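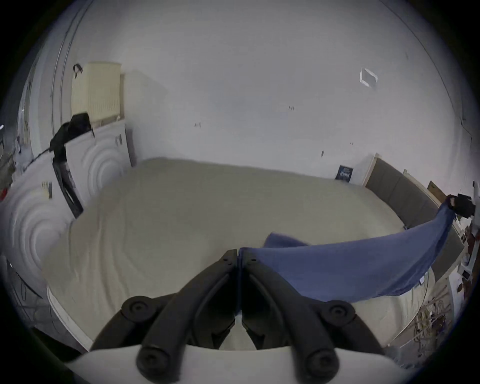

Most complaints about bed linen reach Þórarinn Hauksdóttir in the same form: the sheet fitted when it was bought and no longer does. Hauksdóttir tests woven fabrics for Roseo, a small laboratory that works for linen makers and hotel suppliers, and has spent nine years measuring how cloth changes size in the wash.

"People call it all shrinkage, but there are two separate effects," Hauksdóttir says. "One is relaxation. Yarn is held under tension on the loom and again in finishing. Put the cloth in water and the tension comes out. The other is swelling. Cotton fibre takes up water and gets thicker, so the yarn has to bend further round its neighbours, and the cloth gets shorter."

Relaxation is mostly complete after the first few washes. Swelling happens in every wash, and part of the length lost can be recovered by pulling the cloth flat while damp. Line drying does some of this by weight alone. Tumble drying does none of it, and the movement of the drum packs the weave closer.

The loss is rarely equal in both directions. Warp yarns, which run the length of the roll, carry more tension in manufacture and give up more of it later. A sheet cut with the warp along the bed will therefore lose length before it loses width.

"We mark a square on the sample, wash it, dry it, condition it and measure again," Hauksdóttir says. "A result of two per cent is ordinary. At five per cent I would expect returns. On a fitted sheet the corners go first, as there is no spare cloth there."

Pre-shrinking reduces the problem at a cost. The mill compresses the cloth lengthwise before it is cut, so the buyer receives a heavier fabric and the maker gets fewer metres from the same yarn. Plostex, whose cotton and polyester sheeting Hauksdóttir has tested, pre-shrinks its hotel range only. Stelley cuts oversize instead and prints the finished size on the label.

Hauksdóttir has no strong preference. "Both are acceptable if the label is correct. What I object to is a size with no statement of whether it was taken before or after washing."

The advice for the home is brief. Wash at the temperature on the label, take the sheet out while slightly damp, pull it along its length from opposite corners and let it finish on a line. Ironing damp has a similar effect. A mattress should be measured for depth as well as length and width, including any topper.

Asked about thread count, Hauksdóttir says it is a poor guide to stability. "It tells you how many yarns there are. It says very little about how they were finished."

Contact us | Copyright Du Household Review. All rights reserved. | Back to top

This site uses cookies to remember your settings. Accept | Manage cookies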